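Six candidates have now put their names down for the Pisovdale seat, and I have read all six leaflets. Four of them promise to reopen the Flokholm road. None says where the money would come from.

Erhan Bilgin has held the seat since before I moved here and he won last time by 23 votes. I voted for him then. I doubt I will again, after he missed both hearings on the bus cuts in April.

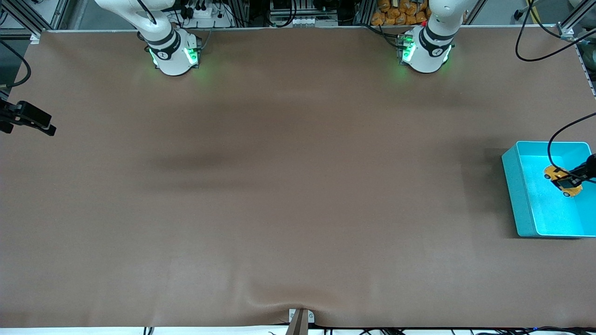

Orhun Sarıgül is the one people at work keep mentioning. He is 28 and has never stood for anything, but he did turn up to the hearings and he asked about the early service. I'd like to hear what he thinks about rates before I decide.

Posted 08/10/2019 | Contact | Copyright | Back to top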